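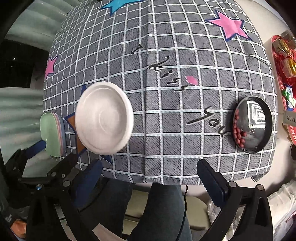 Edith Restrepo: Can someone please put the rack PDU back on the list, it fell off in the November version and it's the one thing in that room that ever gets properly warm.

Done, it's item 4. Thanks Edith.

Naltadby Studio – room and equipment check
Walk-round Sun 17 March, control room first, then live room, then machine cupboard. Checked by Wendell Blackwood. Comments under each item, mine unless it says otherwise. OK / FIX / WATCH as before.

CONTROL ROOM

1. Mains at wall sockets
OK. Reading 235 V at the desk sockets, same at the back wall. All screws tight. Left hand double still has the hairline crack in the faceplate, doesn't go through, but swap it anyway next time someone's got a screwdriver out.

2. RCD test button
OK. Trips, resets. Everything shut down first this time. Last time it wasn't and the session drive needed a repair afterwards, so: shut down computer and both drives BEFORE pressing.

3. Desk power supply (Udden 24 channel)
WATCH. Fan noise up since November. Grille was furry, hoovered it with the soft brush, bit better. Supply sits hard against the skirting so no air behind it. Pulled forward a hand's width. Please leave it there.
Edith: it creeps back every time someone moves the chair. Needs a block behind it.
Agreed, block of wood, will cut one.

4. Rack power strip
FIX. Two wall-wart adaptors hanging by their own weight off the back, one of them half out. Cable tie on its way but that's a bodge. Want a proper strip with the sockets facing up. Warm to the touch after 23 minutes with everything on, not hot. Outboard compressor plug is the warm one – re-made it, the neutral was loose under the screw. Check again in a week.

5. Monitors and stands
OK left. FIX right. Right stand rocks, spike missing front inside corner, someone has folded card under it. Monitor is heavy and it's at head hight when you're on the sofa. Card out, spare spike in from the tin. Rubber pads on both still sticky.

6. Monitor level
WATCH. Meter at the chair, C weighted, slow. With the knob at the pencil mark we're fine for a day's mixing. With the knob right round it hit 100 dB on the drum bus and I wasn't going to stand there any longer. Pencil mark has nearly rubbed off. Replace with paint pen.
Edith: clients always go past the mark. Can we have a limit in the monitor controller?
There's a max level setting in the Zeten controller menu, third page I think. Will look. Don't set it with the talkback on, talkback goes through it as well.

7. Headphone amp
FIX. Output 3 crackles when you turn it and then jumps LOUD. That one is a hearing problem, more than a nuisance. Taped over, do not use. Outputs 1, 2 and 4 fine.
Edith: is it only the pot? I have contact cleaner.
Probably the pot. Try it, but listen with the cans on the desk and not on your head.

8. Floor cables
OK mostly. Ramp is down across the door. Gaffer lifting on the USB run behind the chair, redone.

LIVE ROOM

9. Multicore and stage box
OK. Strain relief good. Lid spring gone on one of the unused sockets, plastic cap fitted.

10. Mic stands (Mak tall booms)
FIX. Clutch slipping on the one used for overheads, arm sinks slowly once there's a large mic on it. Red tape on it, out of use for anything above a person or a kit. Other booms hold. Counterweights: check the grub screw, one was finger loose.

11. Guitar amps
WATCH. Every earth tested through to the chassis, good. The old valve combo has a fuse holder with no marking left on it so I've written the value on a label inside the back. Nobody is to fit a bigger one to "get through the take". Earth lift switches are on the DI boxes, use those, never take an earth off in a plug.

12. Phantom power
OK. Off at desk before patching ribbon mics, card on the wall replaced as the old one had gone brown and you couldnt read it.

13. Acoustic panels
FIX. Ceiling cloud above the kit, one of the eye hooks has opened up a bit. Load is about 200 newtons shared over the corners so the others are carrying it, but nobody under there until it's changed. Drum kit moved over to the window wall for now. Yes I know the snare sounds worse.
Edith: it sounds a lot worse.
Hook ordered. Closed eye this time and a safety wire from the frame to the joist.
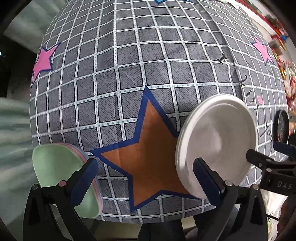 While the ladder's out do the two wall panels behind the piano as well, same hooks from the same packet. Didn't get to those. Tug test only, both held, but a tug isn't much of a test.

14. Door and red light
OK. Door opens from inside with the latch down. Light works, bulb in the corridor one is dim. The red light does not mean stay in there if the alarm goes, apparently this needs saying again.

15. Fire alarm audible with headphones on
FIX. Same as last time. With closed-back cans and a click track going you can't hear the sounder. Want a flashing beacon in the live room, quote asked for. Until then whoever is in the control room calls it on talkback and then goes and opens the door. If you're recording yourself on your own, one ear off.

MACHINE CUPBOARD

16. Ventilation
OK. Fan running, filter washed and put back dry. Arrow on the filter points IN.

17. UPS
WATCH. Self test passes. Runtime on battery with the computer and drives on is short, enough to save and shut down and not to finish a take. Battery date worn off. Assume old.

18. Storage on top of rack
FIX. Empty mic cases stacked over the vents again. Moved to shelf. Nothing on top of the rack, please, not even for a minute.

19. Extinguisher
OK. CO2, gauge n/a, weighed, matches the lable. Pin and seal in place. Bracket solid.

TO DO
Wood block for PSU – Wendell
Power strip, upward facing – Wendell to price
Zeten max level – Wendell, before the next mix
Contact cleaner on headphone output 3 – Edith
Closed hooks and wire – ordered
Beacon – waiting for quote
Paint pen – anybody who's near a shop
Plug on compressor, feel for heat – whoever opens up

Edith: put me down for the Mak clutch too, I think it's just the felt washer. And item 11, can the spare fuses live in the amp drawer and not in the kitchen?
Yes. Moved. Drawer is labelled now, left side, under the jack cables.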